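The Fruit Plate Comes Back

By the Home & Table desk
26/06/2021

Four houses on the same lane in Skusholm and every one of them has fruit on the table. Not in the fridge. Not in a wire thing on the counter. On a plate, in the room where people sit, and you're expected to take one.

I went for a story about tablecloths. Came home with a bag of citrus and this instead.

The fruit bowl had a bad few years. Too deep, for a start. The stuff on the bottom goes soft and you find it by smell. Then came the decorative period – seven matching lemons in a glass cylinder, don't touch. A plate is better. Wide, shallow, a bit of a rim so things don't roll. You see all of it. You see what needs eating tonight.

Khurana, the kitchen shop on the corner of the square, sold 2,411 serving platters last year and 2,657 the year before that, so OK, sales are down a little. But the buyers changed. Used to be wedding lists and the August holiday crowd. Now it's people asking for one big oval and nothing else. No set. No matching gravy boat. White mostly. The cheapest is $8 if you don't mind a flaw in the glaze, and I don't.

What goes on it matters less than you'd think, but size helps. Big pale fruit at the back, grapefruit or pomelo, whatever the market has. They hold everything else up. Oranges and tangerines leaned against them. Then something green, becuase an all-orange heap looks like a shop display. Something brown and dull too, a kiwi, a russet pear. The plain ones make the shiny ones look good.

And leave a couple off the plate. A green one on the cloth, a leaf if it came with a leaf. It makes people reach.

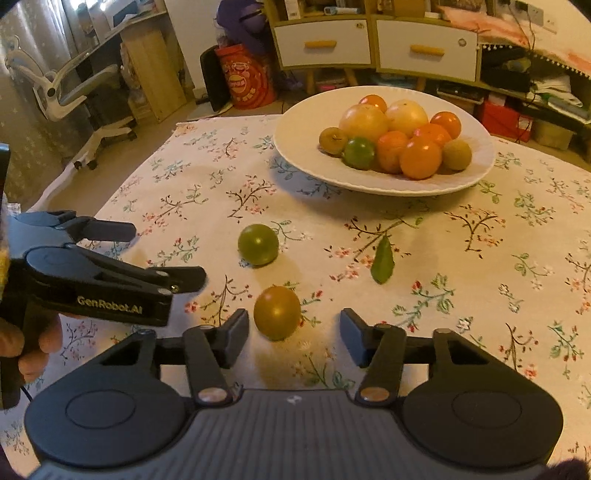

Does citrus keep as well on a plate as it does in the fridge?

A week on the table is fine for most of it, in a cool room and out of direct sun. Past that, put the extras in the fridge drawer and refill the plate as it goes down. Thin-skinned tangerines dry out first, so eat those before the grapefruit.

Wash it? Only when you're going to eat it. Water sitting in the dimple at the stem end is how the mold gets going. Turn everything over every couple of days and check the undersides, it takes a minute. One bad tangerine will spread to whatever it's touching.

Keep bananas somewhere else. Apples too if you've got kiwis you want to stay firm. If you want the kiwis soft, put an apple right up next to them and wait.

Persimmons are their own problem. There are two sorts and they get mixed up at the stall. The squat kind you can eat crisp like an apple. The pointed kind has to go properly soft, jelly soft, or it'll dry your mouth out so badly you'll swear off them for life. Ask the seller. If the seller isn't sure, wait.

Now the cloth, since that was the assignment. Skusholm goes for prints. Cream background, small sprigs, little flowers in pink and red, that sort of thing – your grandmother's pattern, and it's in every window at Graltard, the fabric place behind the bus station. A small print hides juice. Plain white linen doesn't hide anything and you'll be at it with dish soap before the guests have left. For citrus drips it's cold water first, then a bit of soap, then the wash. Don't iron until the mark is gone, heat sets it.

The market at Peltard is where most of the lane shops. Get there early for fruit with leaves still on. Leaves are a good sign, if they're green and bend without snapping the fruit was likely picked not long ago. Pick up each piece before you buy. Heavy is juicy. Ignore green patches on the skin, plenty of tangerines are sweet inside while the outside is still half green, and some limes go yellow and taste better for it.

Peel goes in a saucer. Every house had a saucer out for it, usually an odd one from some long gone set, and by the end of the afternoon all four were full.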